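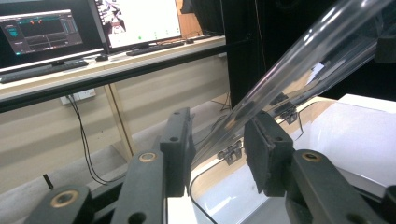 How do you store long, awkward things like tubes in a home workroom?

Flat, in something with a hinged lid, and as near to the desk as you can get it. Standing them in a corner looks tidy for a day and then one goes over and takes the rest with it.

The Long and the Short of It
What to do with tubes, rods, rolls and everything else that won't go in a drawer

Drawers are made for short things. So are shelves, mostly, and so are those stacking tubs everyone buys in a fit of hope in September. Long things get left over. Behind the door, under the bed, on top of the wardrobe where they roll off at night and frighten the cat.

I've spent most of the spring sorting a workroom at the back of a rented house in Kodenthorpe. Small room, one good wall, a desk that was there when I moved in and will be there when I go because it won't fit back down the stairs. And a heap of stuff over a metre long. Acrylic tube left over from a lamp idea. Curtain pole, two lots of dowel, a roll of tracing paper, a blind I never hung.

Tried the umbrella stand first. Everyone does. Fine for the dowel, hopeless for the tube, which is slippery and top heavy and picked up a scratch every time I pulled out something next to it. Clear acrylic shows everything. You can polish a light mark out with plastic polish and a soft cloth but you'll be there all evening and it never quite goes.

Then wall hooks. Better. But they take up the one good wall, and the dust! Inside of a tube is a horrible place to clean. I ended up pushing a damp sock through on a bit of string.

So, boxes.

A box with a lid on hinges beats a box with a lift-off lid, and I'll argue that with anyone. Lift-off lids have to go somewhere. They go on the desk, then something goes on the lid, then the box stays open for a month. A hinged lid just leans back out of the way and comes down again when you're done.

White inside, if you get the choice. I had a dark one from the Drirka shop on the ring road, lovely looking thing, and could not find a single black screw in it without a torch. Pale and shiny wipes clean as well. A wood edge round the top is kinder on whatever you drag over it, and kinder on your wrists.

Measure the inside, not the outside. I can't say this loudly enough. The box I nearly bought was listed at 1,000 mm long, and that was the outside, and my tube is 1,000 mm on the nose. The difference is only the thickness of the ends but a tube doesn't bend. If a thing is too long it'll have to lie corner to corner with one end poking up, and then the lid won't shut and you're back where you started.

Look at the hinges before you look at anything else. Small ones are OK on a light lid. Open and shut it in the shop, do it 6 times, and see if the lid starts to wander sideways. If the screws are only just biting, swap them for slightly longer ones — not so long they come out the other side, which I have also done.

Lining. Felt is nice, sheds a bit. An old wool blanket is free. Foam goes crumbly after a few years and sticks to plastic, so leave it out. For a single tube I'd just roll it in a tea towel and stop worrying.

Cables want a word of their own. They get into everything. One thin black lead in with the tubes and you lift out the tube and the lead comes too, along with whatever was on the end of it. Give them a seperate bag, or tie them off with a twist of wire and tuck them down one side. If a cable has to run through the box, fix it along an edge with a couple of clips.

Where it goes matters more than what it cost. Mine's beside the desk, low down, so I can reach in without getting up. The first week it was across the room and I used it twice. Under the window is tempting but strong sun isn't great for plastics or paper, or for glue, come to that.

Costs, quickly. Lundgren do a plain white long box, flat packed, lid included, and it's decent. Clultton make a heavier one with proper joints which I coveted for weeks and did not buy. Second hand is the way if you've got the patience, blanket boxes especially, they're long and the hinges are usualy the only thing wrong with them.

And get rid of some of it. The blind went to a neighbour. The curtain pole was sawn into plant stakes. Kept the tube. Still no lamp.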